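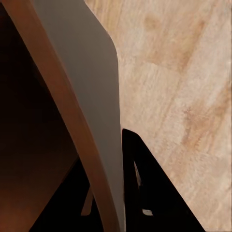 Simulated Cameras Deserve the Same Scrutiny as Real Ones

Opinion — Walter Montoya, Software Assurance, Plavside

Teams that write manipulation software have become careful about contact models and joint limits. They are far less careful about what the simulated wrist camera is permitted to see. It is our position that rendered views should be reviewed before a policy is trained on them, and that the review should be recorded with the release.

A view in which a single gray finger fills the center, with dark furniture on one side and pale floorboards on the other, carries little information about where the gripper is in the room. A planner that treats every view as equally useful will act on it with full confidence. The estimator ought to report low confidence instead, and the planner ought to have a defined response: hold, back away, or rely on joint positions until the view improves.

In May our group examined 339 failed runs in the Kavine test suite. Of these, 67 were first logged as grasp errors and later reassigned to perception. The control code had done what it was told. Jawad Cheema, who led the examination, recommended that visibility be written to the log beside force and position, and version 2 of the suite now does so.

Some colleagues object that such views are rare and that more training data will absorb them. Kamran Tanoli has argued this case well. We remain unpersuaded. Close work near curved rims and narrow gaps is where the camera is most often blocked — and it is also where an error costs the most.

Plavside will accept no new scene into Kavine without a visibility report, beginning with the next release. We invite the maintainers of Fisell to adopt the same rule.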